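Can a machine do the chores yet? (home and small shop)
Workshop Talk > General > Robots and automation

heidrun_z
Evening everybody. My brother-in-law and I have been going back and forth on this since January and I'd like to hear from people who have no stake in our family quarrel. He says that within a couple of years he'll have something in his shop that fetches the drill, puts the drill back, wipes the bench and sorts the odds and ends on the shelf. I say he'll be lucky if it can do the first of those without knocking over the coffee. I run a small upholstery place, two rooms and a hallway full of foam, and I would dearly love to be wrong, so please, tell me what you've seen with your own eyes!

grallton_wyc
Hello Heidrun, and welcome. I kept the machines going at a packing plant for 17 years and I loved those machines, I truly did, but every one of them was doing the same move in the same spot with the same box. A household has no same spot. My wife moves the colander and I can't find it myself, and I've got two good eyes and a grudge. So put me down as a no for now, with all the good will in the world.

undwood_severin
I'm going to disagree with Wycliffe, politely, because I think he's judging by the older stuff. The fixed arm in a cage is one thing. What people are training now is a body with two arms that can carry a tool in one and reach with the other, and it gets its practice in simulated rooms before it ever touches a real shelf. You can let it fumble the same reach 300 times over lunch and never sweep up a thing. My uncle Urs thinks it's all cartoons, but I've been spending my evenings with these simulations and I've come around.

heidrun_z
Severin, could you show us a bit of what you mean? I've read a good deal of talk about simulation and I still picture a video game from when my kids were small.

undwood_severin
Gladly. Two renders from one session, same place.

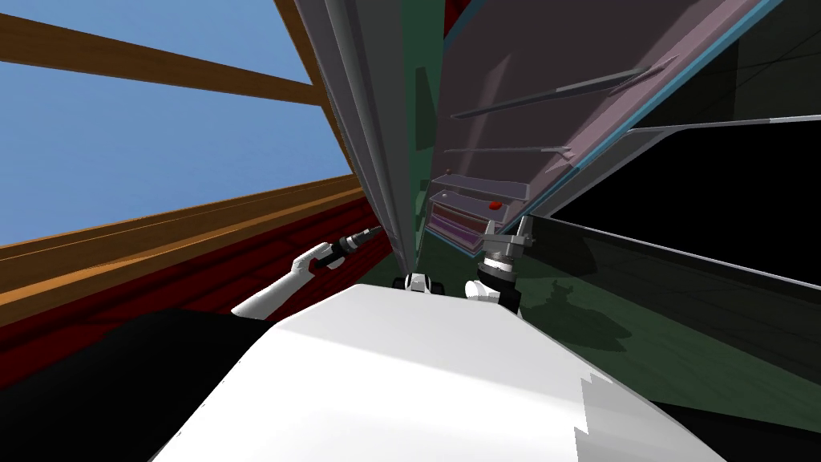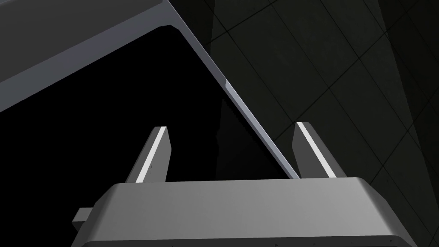

Reply #6
selina_gasser
Thank you for putting those up, Severin. It was the first one that held my attention. A drill sort of tool in the left hand and the other arm going up toward a little shelf with two red things on it, well, that's my whole afternoon in the frame shop! One hand full and the other one hunting. What I'd want to know is whether it can get hold of one red piece and leave its neighbor alone, and a still can't tell me that.

Reply #7
grallton_wyc
I'll grant they're nicer to look at than I expected. But look at the second one, with the fingers open and nothing in them, and the edge of that big dark thing right behind the gap. Is it going to take hold of the edge? Bump it? I spent half my working life standing in front of a gripper that was *nearly* there, and the last half inch is where your money goes. A gripper with two straight fingers is a fine thing for a block or a bar. Ask it to fold a fitted sheet and then come and see me.

Reply #8
undwood_severin
Fair about the sheet. I wouldn't ask it to fold a sheet either (I can't fold one). But there's a great deal of work between a block and a fitted sheet, and I'd say most of what happens in a small shop sits in there. Picking up, handing over, putting away, holding the other end.

Reply #9
urs_f
The uncle has arrived. I never said cartoons, I said a simulated floor has no sawdust on it, and I stand by that. I had a robot vacuum in the shop, a little Fastance, and it was a willing creature, but it ate a drywall screw in its second week and was never the same. If you want a machine to put my tools away it has to cope with a cord across the floor, glue on the handle and a dog. Having said that, my knees are going, and I'd pay good money for anything that would pick things up off the floor for me.

Reply #10
heidrun_z
Urs, the picking up is exactly it. I must bend down 40 times a day for tacks and scraps. I wouldn't mind if it was slow. It could work all night for all I care, as long as I came in at seven and found the floor clear.

Reply #11
selina_gasser
Slow would suit me too. My neighbor Mr. Auer says he'd sooner hire a teenager, but he's been trying to hire one since last spring and he's still sweeping up by himself.

Reply #12
grallton_wyc
All right, I'll move a little. Night work, slow, floor only, nothing breakable, no dog: I could believe in that before I retire for the second time. Drill in hand next to people, no. I'd want a big red stop button within reach and I'd want to have tested it myself.

Reply #13
undwood_severin
I'll take that as progress! Heidrun, if you write down what's on your floor at the end of a day and roughly how big the pieces are, I'll see if I can build a room like yours and let an arm have a go at it. Uncle, I'll put a screw in it for you.

Reply #14
urs_f
Put in several. And glue.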